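Sprechzettel: Zwei Arme, ein Schrank
Werkstattabend, 4. November 2019, Misaki Kamata

Einstieg
Kurz warten, bis alle ein Getränk haben. Dann: Ich baue seit Februar an einem Haushaltsroboter. Bisher hat er im Haushalt nichts getan. Er heißt Mollah, er wohnt im Simulator, und er zahlt keine Miete.
Wer in der Werkstatt Batow schon mal neben mir gelötet hat, kennt die echte Schulter. Die liegt in Kiste 7 und wartet auf Lager.

Warum erst simulieren
Ein Servo kostet Geld, ein virtueller Servo kostet Nerven. Davon hatte ich mehr.
Die Aufgabe: Schrank öffnen, etwas vom unteren Boden holen, nichts umwerfen. Meine Mutter schafft das mit einer Hand und dem Telefon am Ohr. 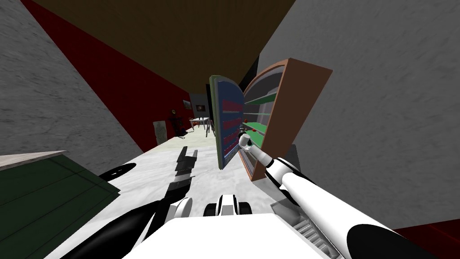

Rechter Greifer im Schrank, gleich neben den roten Teilen.

Hier auf den rechten Arm zeigen. Die Finger müssen zwischen die Böden, und der Unterarm ist lang. Der linke hat solange Pause und hält sich über dem Boden auf.
Falls jemand nach dem Einrichtungsstil fragt: rote Wand, grüne Böden, Marmoroptik. Die Texturen kommen aus dem Paket Flunberg, Beschwerden bitte dorthin.

Zahlen, kurz halten
94 Versuche im letzten Durchgang, davon 8 sauber. Pause lassen, es wird gelacht. Danach nachschieben, dass es in der Woche davor 5 waren - bei gleich vielen Versuchen.

Das Problem mit der Tür
Der Griff ist klein und grau und sitzt weit oben an der Tür. Mein Planer heißt Kevico und hält Türen für Wände, die sich danebenbenehmen. Er plant gern mitten hindurch. Seit ich die Tür als bewegliches Hindernis eintrage, fährt er vorsichtiger, dafür in Bögen wie ein Möbelwagen.
Haltung erklären: beide Greifer offen, nach vorn, fast auf gleicher Höhe. Von dort aus rechnet es sich am leichtesten. 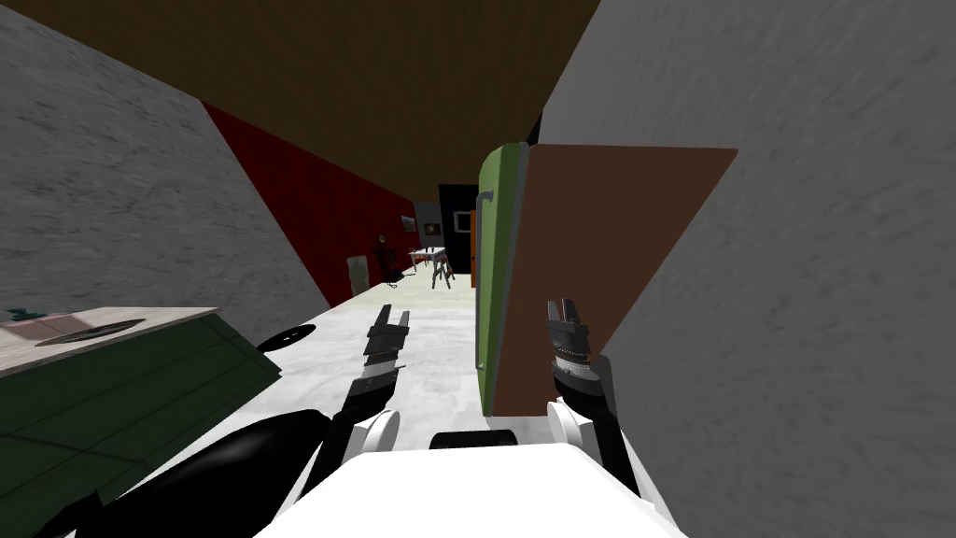

Wie es weitergeht
Lager einbauen, Schulter aus der Kiste holen, Kabel neu führen.
Dann derselbe Ablauf am alten Küchenschrank hinten in der Werkstatt. Bitte vorher eure Tassen rausnehmen.
Fragen. Wenn keine kommen, nach dem Lötkolben fragen, den sich jemand von mir geliehen hat.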